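**Unit 5: When the arm comes to the packing hall**
Course: Work and Technology, evening group
Please read before the session and bring your notes from Unit 4.

In the last unit we spoke about automation in general. Today we stay with one workplace, the Elside warehouse of the company Plamirik, and we look at what has changed there for the people on the packing line. The warehouse ships small household parts. Before the change, each packer took the parts from a tray, checked them by eye, put them in a carton and closed it. A good packer finished 300 cartons in a shift.

**1. What was decided, and in which order**

The management started with the step which was most repeated: the picking from the tray. Checking and closing the carton remained with the packers. This is a common way to begin. One takes a movement that is always the same, and one leaves the judgment to the person.

The first work was done in simulation. In such a program the arm is moved through its positions before any real part is touched, so mistakes cost only time. At Plamirik the planning team did this alone for 4 months, and the packers were invited only at the end. Please remember this point, we will need it in section 3.

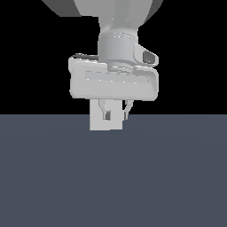 The word "pick" sounds like one action, but for planning it must be divided. The arm goes above the part, it comes down, the fingers close, the arm lifts, it moves to the carton, and the fingers open. A packer does all of this without thinking of it, and at the same moment she feels if the part is cracked or too light. This feeling was not written in any work instruction. When the picking was taken away from the hands, the feeling went away with it, and in the first weeks more damaged parts reached the closing table.

**2. What the packers do now**

- They fill the trays and take out parts which lie badly.
- They check the parts in the carton, now only by eye.
- They restart the cell after a stop and write down the cause.
- They close and label the cartons as before.

The third task is new. It takes little time when the day is good, but it changes the rhythm of the work. Before, a packer could choose her own speed within the shift, a bit faster in the morning and slower after lunch. Now the arm gives the speed. Several packers told in the interviews that their shoulders are less tired and their heads are more tired. Both things should be noted, and one does not cancel the other.

The training for the new tasks lasted 15 hours. In the Orbán plant, which we discussed in Unit 4, the operators could also practice in the simulation themselves – they moved the arm on the screen and saw where it could not reach. At Elside this was not offered.

**3. Who knows the work?**

Compare the two cases. In Orbán the operators were asked before the layout was fixed, and they requested a lower tray table. In Elside the layout was already finished when the packers came to see it. They said that the trays would be heavy to lift at that height. The table was changed later, and the line had to stop for it.

A simulation contains only what somebody has put in it. It can answer if the arm reaches the tray. It can not answer who will lift the tray, how often, and with which back.

There is also the question of pay. The packers at Elside kept their old pay grade, although restarting the cell was before a technician's task. The discussion about this was still open in July, when our material was collected.

**4. For the group work**

Form groups of 4. Each group takes one task from the list in section 2 and writes down what a person must know to do it well, also the things which are in no instruction. Then decide at which moment of the planning this knowledge should be asked for, and from whom.

Write one page for each group. The text about the Ornau bakery, which you receive at the end of the session, is for Unit 6; please read there first the part on night shifts.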